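Reading the witnesses

Parish registers record baptisms in order to record baptisms. Everything else a family historian takes from them is a by-product, and the most neglected by-product is the list of godparents.

Vija Rätsep has spent six years indexing the sponsors in the registers of Kurnik, a rural parish whose books survive with one long gap. Her database holds 2,935 sponsor entries. Each is stored as a separate record with the name as written, the stated residence, the occupation where given, and a link to the child. Spellings are left alone. A standardised form goes in a second field, so that a wrong guess can be undone later without returning to the film.

The method matters most where the direct evidence stops. Ottmar Teuber had traced his line back to a miller, Jakob Teuber, who married in Kurnik and whose own baptism is not in the books. Three men of the same name appear in neighbouring parishes within a few years of each other. Published family trees had attached him to all three.
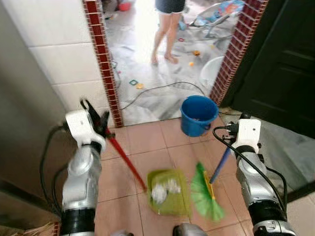 Teuber began with the children. Jakob and his wife had 4 baptised in Kurnik, with 39 sponsorships to examine once the couple's own appearances as godparents at other baptisms were added. He sorted these by surname and then by residence. One village, Nerkitz, came up repeatedly on the father's side, and a widow from there stood for the eldest son. Her burial entry names a brother who was also a miller.

None of this is proof of parentage. Godparents could be employers, neighbours or the priest's housekeeper – a cluster of names may show only where a man had worked. Hauke Diekmann, who edits the county source guide, advises treating sponsors as a way to choose which records to search next. In this case they led to a mill lease, filed under the landlord's name, in which Jakob is described as the brother-in-law of the widow's late husband.

Two of the three candidates could then be set aside. The third remains probable. Teuber has marked the link as such in his tree and cites the lease and the burial separately, so that a reader can weigh each one.

Rätsep plans to continue with the marriage witnesses, which are fewer and harder to read. The index to sponsors was last updated on 2022-08-06, and corrections are entered each March.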